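Home | About Us | Meetings | Newsletter | Contact
Filed under: Minutes, Visits and Open Days

Wadbridge Home Workshop Circle
Minutes of the meeting of 2023-07-31

The chair opened the meeting and thanked everyone for coming out in the heat, and a special welcome went to the two new members who had found us through the library board. The minutes of the last meeting were read and accepted, with one correction: the bus to the Staker open day left from the post office and came back to the school.

1. Staker open day

Most of the evening went to this, and gladly so. Those who made the trip all agreed it was a fine day out. Staker has been in the Asamoah building since 2015, and our hosts could not have been kinder — there was coffee waiting, and chairs had been set out for those of us who don't care to stand for long. We were told that nearly 4000 short handling tasks have been recorded under the Cusora project so far, all of them done by people working with grippers held in the hand, so that a robot arm can later learn from the way a person goes about it.

Several members said they had expected something grander and were pleased to find ordinary household things being handled instead. One member, who packed boxes for a living for many years, spoke at some length about how much the fingers do without being asked, and how odd it is to have to slow down and think about where to take hold of a carton. There was a good deal of nodding at this.

A question was raised about whether soft items such as gloves and bags are harder than boxes. The secretary had put the same question on the day and was told yes, a good bit harder, and that bottles come somewhere in between. The secretary will write and ask if they have anything on paper we could pass around.

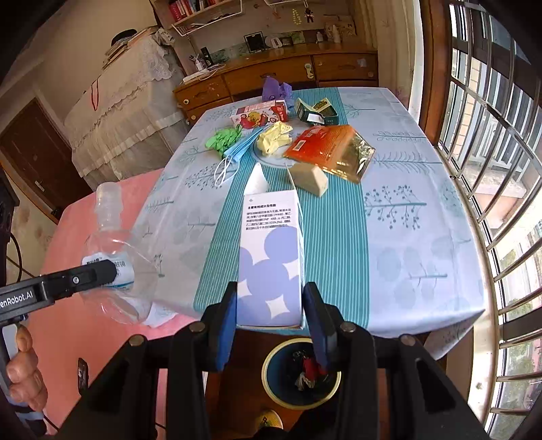
Handling work with the grippers: an open white carton between the blue finger pads, and a clear bottle at the left.

It was agreed to send a card of thanks, and to ask whether a second visit might be possible for those who missed out. August was suggested, though some felt it was too soon to trouble them again. Left with the secretary.

2. Travel costs

The bus came in a little under what had been set aside. After a short discussion it was decided to keep the difference toward the next outing — the suggestion of spending it on cake was noted with warmth but did not carry.

3. Any other business

The soldering iron borrowed in the spring has still not come back. Would whoever has it please bring it to the next meeting.

The side door will be locked from now on, so please use the front entrance.

The meeting closed with tea. Next meeting in August, same room, date to be posted on the board.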